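The Long Way to Vudurow

I have a terrible weakness for slow trains, and the slower and more pointless the better. So when a friend told me there was still a night service from Arriaga up to Vudurow, stopping at every halt with a lamp and a bench, I'd bought a ticket before she'd finished her coffee.

It's 329 miles, and it takes all night and a fair bit of the morning. You could drive it in half the time (people kept telling me this, very kindly, as if I'd missed it). But you can't lie down with a book while you're driving, and you certainly can't eat a boiled egg at two in the morning with a complete stranger, which I did, and I'd do it again tomorrow!

The stranger was Minoru Takeda, a retired piano tuner with the bunk opposite mine. He's been riding this line every winter for years and he had it all worked out: slippers, a flask, a torch, and a little tin of salt for the eggs. He told me to stay awake for Grikthorpe, where the train sits for 90 minutes while they change engines and a woman sells onion soup from the waiting room window. I've had soup in far grander places and enjoyed it a lot less.

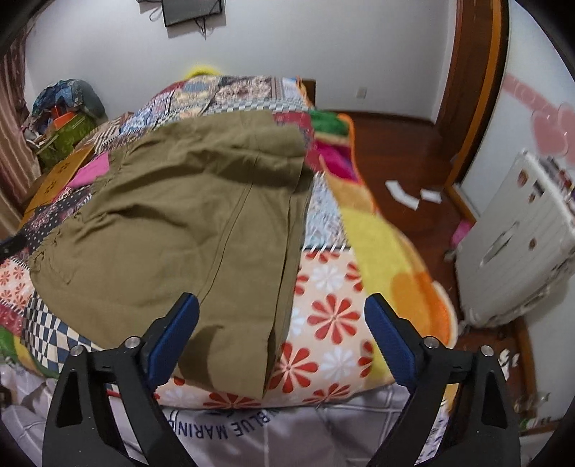 Packing for a sleeper is an art and I'm still bad at it. My first attempt, years ago, involved a suitcase so big that I had to sleep with my feet on it. These days I take one small bag and I'm strict about trousers. One pair to wear, one pair to change into, and that's your lot. An olive-khaki pair like the ones lying across the patchwork quilt would do me nicely, a colour that goes with every jumper I own and forgives a splash of soup. Then thick socks, more socks, and a scarf that can turn into a pillow.

After Grikthorpe the line starts to climb, and you feel it in your bunk, a sort of gentle lean towards your own feet. By the time I'd given up on sleep we were past Vulura, at 2,000 feet, with snow right up to the fence posts and one lit kitchen window a long way off. I stood in the corridor in my socks and watched it until it went behind a hill.

Vudurow itself has a bakery, a church and 200 people, most of whom seemed to be in the bakery. I had a bun, walked up to the church and back, had another bun, and caught the Wednesday train home.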